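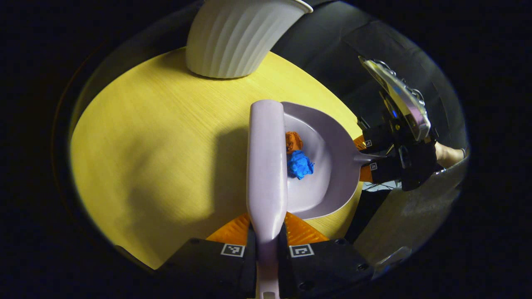 ## How a Dustpan Works

A dustpan is a scoop for picking up small messes. It can hold dust and crumbs, and bigger things too, like crumpled paper balls.

Look at the shape. The scoop is wide and shallow, so trash can slide in easily. The raised rim helps keep it from rolling back out. The long handle gives you something to hold.

**Try it on a table**

1. Crumple up to 6 small pieces of scrap paper.
2. Set the dustpan flat – no gap under the lip.
3. Push the paper in with a brush or your hand.
4. Keep the pan level and carry it to the trash can.

Now try again with the pan tipped forward a little. What do the paper balls do?

*From the Gevthorpe Tidy-Up Pages, grade 3*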